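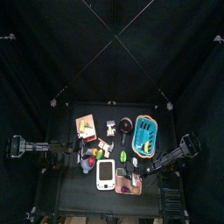 Never buy a clamp meter from somebody who can't tell you when it was last calibrated, was the first thing I got from Geerts, before I'd even found the record button on my phone. I had asked how the drive was.

Workshop > Test Gear > Interviews

We use cookies to remember your settings. By continuing to read you agree to this.

Geerts runs the repair counter at Sirkow, the little instrument shop in Feltley, and I've been mailing my meters there for years without ever meeting the person who fixes them. So in April I finally drove over with a dead Rimik clamp meter on the passenger seat and a bag of donuts (gone in no time, mostly my fault).

I wanted to know what kills these things. "Batteries," Geerts said, before I'd finished asking. "People put a meter in a drawer for the winter and the cells leak all over the contacts. Take them out! It's two screws." After that it's the jaws. Drop a clamp meter on concrete and it may still switch on and look fine, but if the jaw faces don't meet cleanly anymore your readings drift, and you won't notice until you compare it with another one.

My Rimik was reading 40 amps on a circuit that I knew was carrying 45. Geerts wiped the jaw faces with a dry cloth, clicked them open and shut a few times and handed it back. "Try it now." That was the repair, and I wasn't charged for it. Then we did the battery contacts, which I did get charged for, fair enough.

The log book is a lovely thing, by the way, all handwritten. Last year it came to 871 meters through the door, and Geerts figures roughly 100 of those only needed a fuse. "They measure current, they leave the lead in the amps jack, they go measure voltage. Pop. I've done it myself, I'm not going to lecture anybody."

I asked about cheap meters too, and got a long look over the glasses. "For a car battery, fine. For the panel in your basement, no." We left it there and went to find coffee.

Comments

Did the leads-in-the-amps-jack thing twice in one afternoon. Fuses aren't cheap either.

Does Sirkow take insulation testers by mail, or only clamp meters? Mine won't hold a charge past lunch.

Two screws on the Rimik, four on mine, and one of them is always stripped.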